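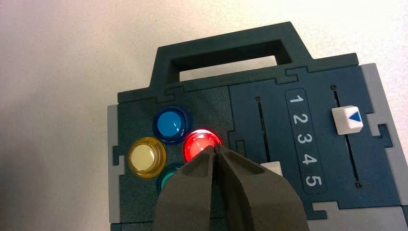 A dark green box with a carrying handle and round push buttons in several colors.

Nedham library to lend toys and puzzles again

May 25, 2021 - The toy lending room at the Nedham public library will reopen next month after being closed since March of last year, the town said.

The room holds 300 items for children up to the age of eight, including puzzles, building sets, shape sorters and board games. Families with a library card can borrow two items at a time and keep them for 28 days. There is no charge, but a lost or badly damaged toy will have to be paid for.

Vasanthi Kodikara, the children's librarian, said staff used the closure to go through the whole collection. Items with missing pieces were repaired where possible and thrown out where not. Several of the older wooden train sets were retired.

"We had puzzles in there from before I started," Kodikara said. "If a box said 30 pieces and there were 28 in it, somebody was going to be disappointed at the kitchen table."

Borrowing will work a little differently than it used to. Toys will be listed in the online catalog for the first time, and cardholders can place a hold from home and pick up at the front desk. Returns go to the desk too - the book drop outside is too narrow for most boxes, and things left on the step tend to get rained on.
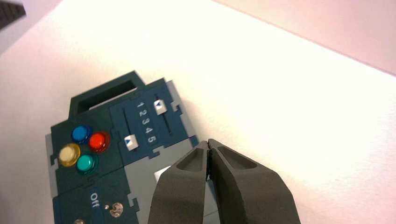 Returned toys will be wiped down and set aside for two days before they go back on the shelf. The library will close the room at noon on weekdays so staff can do the cleaning and check boxes for missing parts.

Sumaiya Ranasinghe, who lives on Steyn Road and has twin boys, said she used the room nearly every week before it closed. She has been driving to the branch in Trirham since it opened its own toy shelf this spring.

"Trirham is fine, but it's a long way to go for a marble run," she said.

The town council approved money for new items in March. Library director Gerd Kettler said most of it will go to toys for children under three, which are borrowed the most and wear out the fastest. He is also looking for games that can be played by a child alone, after a number of parents asked for them.

Residents of Nunitport can use the room under the existing card agreement between the two towns. New cardholders need to bring proof of address to the front desk.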